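Chapter 4
Selling the Next Bit: How Entertainment Programmes Keep You Watching

I was about nine when I first got properly cross with a television. My gran had one of those showbiz magazine shows on, and the presenter promised us a singer's secret wedding "in just a moment". We got a diet, a divorce, a dog in sunglasses and two lots of adverts. The wedding turned up in the last minute, and it was one blurry photo of a hedge!

I've been fascinated by that hedge ever since. The promise that got us there is called a tease, and this chapter is all about teases – how they're written, where they go and what they do to the people at home (mostly, they stop them putting the kettle on).

I'll be leaning a lot on Korkano Tonight, a half-hour gossip show I worked on in my twenties. My boss was Jadwiga Marciniak, who wrote every tease herself in green biro and wouldn't let anyone touch them. When I came to write this book she very kindly lent me her folders, and I sat down one wet December and went through the lot. There were 1,856 teases in there. Of those, 1,580 used the word "you" or "your", and I'd never noticed, even though I'd been typing them up for years.

We'll start with the opening tease, the one before the titles. Jadwiga gave it 30 seconds and no more. Then we'll look at the bumper, which sits just before the adverts and has a much harder job, as half the room is already standing up. After that comes my favourite, the false bumper, where you promise a story you've no plan to run until tomorrow. Yamila Daza, who produced the rival show at Zundard, thinks this is plain cheating. We've argued about it over a good many lunches and I've put both our views in section 4.3, so you can make up your own mind.

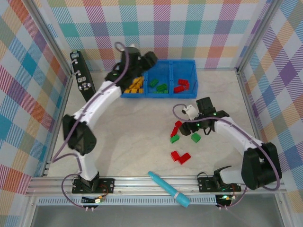
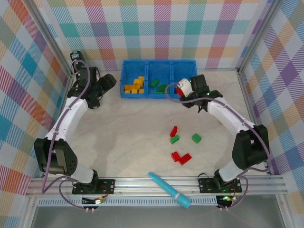

Before you read on, try a small job for me. Watch any celebrity programme with a pen in your hand and write down each promise as it's made, along with the time. Then write down when it's kept, if it is. The longest wait I ever logged was 39 minutes, for a haircut. Keep your notes somewhere safe, as you'll want them for the exercise at the end of section 4.2.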